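Talks > Equipment Planning > Speaker Notes

Home | Talks | Slides | Contact

December 10, 2021
By the Cluletti planning desk

Budgeting for a second arm: notes for the Falden talk

Slide 1. Start with the request
We asked for one more arm and a set of spare fingers. Finance asked what the first one had cost us in total. We only had the purchase price. Pause here, people usually laugh.

Slide 2. What the quote left out
Brastance quoted the arm, the controller and 5 days of support. Missing from it: mounting, shipping back for repair, a spare power supply. Read the list slowly. We spent 23 hours on mounting alone, and those hours came out of another project.

Slide 3. Consumables
Boxes, tape, finger pads. We went through 244 boxes in the first year. Cheap per box, but it needs its own line.

Slide 4. Match the gripper to the job
Our job is reaching into open cardboard boxes on a table. Measure the opening before asking for prices, and measure the fingers too. Point out how much of the near side the gripper hides from this angle. If you depend on one view, price a second camera now.
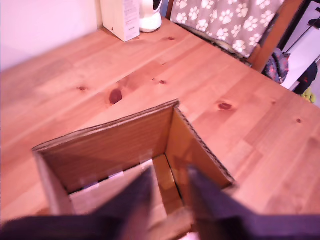 Slide 5. Lease or buy
Cartwright will lease for 60 months. We said no, as the work may change before then. A shorter lease would have been fine with us.

Slide 6. Dates
Orders go in by January. Ask for lead times in writing. Take questions, then show the blank budget sheet and leave it up.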